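Sorting the Winter Woolies: One Basket, One Table, One Evening

December 12, 2022
By Tyson Melnyk

Print this page | E-mail this page

Quick one this week, I'm writing it between loads. We did the hats, scarves and neck warmers last night and I said I'd put the steps up before I forget them. Most of this should have been done in October. It wasn't. Fine.

What you need: a basket you can see into, a clear table, a lint comb, a bag for stuff that's leaving the house. Wire baskets are best for knits. Air gets in, and you can tell what's at the bottom without digging. We used to have a lidded tub from the Cormier sale and everything that went in there came out smelling like the garage.

Step 1. Wipe the table and let it dry all the way. Crumbs stick to fuzzy yarn like you wouldn't beleive.

Step 2. Everything goes in the basket first. Closet, coat pockets, car, the hook by the back door. Don't sort while you collect or you'll be at it till midnight.

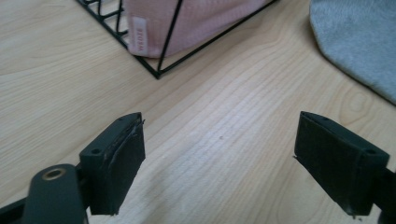

Pink knit in the wire basket, label showing.

Step 3. Take out one piece at a time and find the label. If there's a care tag, read it. If it only has a brand on it, treat it as wool: cool water, no dryer. I ruined a good Virnitz scarf guessing the other way.

Step 4. Look it over. Cuffs, edges, the spot under the chin. Hold it up to a lamp for thin places. A snag gets pulled through to the inside with a crochet hook, never cut. Pills come off with the comb, short strokes, one direction.

Step 5. Loose knits get handled from the middle. Pick up by a corner or an edge and the whole thing stretches, and it stays stretched. Gather up a good fold and lift from there, and keep your other hand under it if its damp.

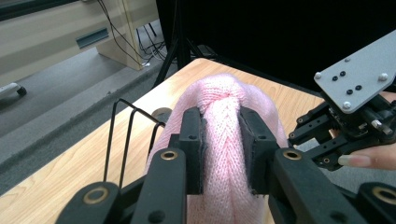

Ana wrote in after the mitten page to say she quit folding altogether and rolls everything, hats included, because her folds left a crease across the front that took half the winter to drop out. She rolls from the closed end so the air can get out. I tried it. Works on hats, works on neck warmers, not so much on long scarves, they come out like a fire hose and take up half the shelf.

Step 6. So: roll the small stuff, fold the long stuff in thirds. No clips, no rubber bands.

Step 7. Three piles. Wear now, wash, give away. If you haven't worn it in 2 winters it's in the bag. Set the bag by the door tonight, or it goes back in the closet, you know it does.

Step 8. Wear-now pile goes back in the basket, heaviest on the bottom, and the basket goes where the coats are. Not upstairs. Kids will not go upstairs for a hat.

Washing, quick version. Sink of cool water, a little of whatever mild soap you have. Push the knits under, leave them 7 minutes, press the water out. Don't wring. Roll in a towel, step on the towel, lay flat overnight. Turn once in the morning. Keep them off the radiator, I mean it.

If the color bleeds, wash that one by itself next time and move on. A bit of pink in the sink water is no big deal.

Print this page | E-mail this page

Related items
Drying mittens without a rack
Boot trays: the Conley type vs. an old baking sheet
Moth check for wool blankets
Estanach coat hooks, two winters later
Fixing a pulled thread in a hat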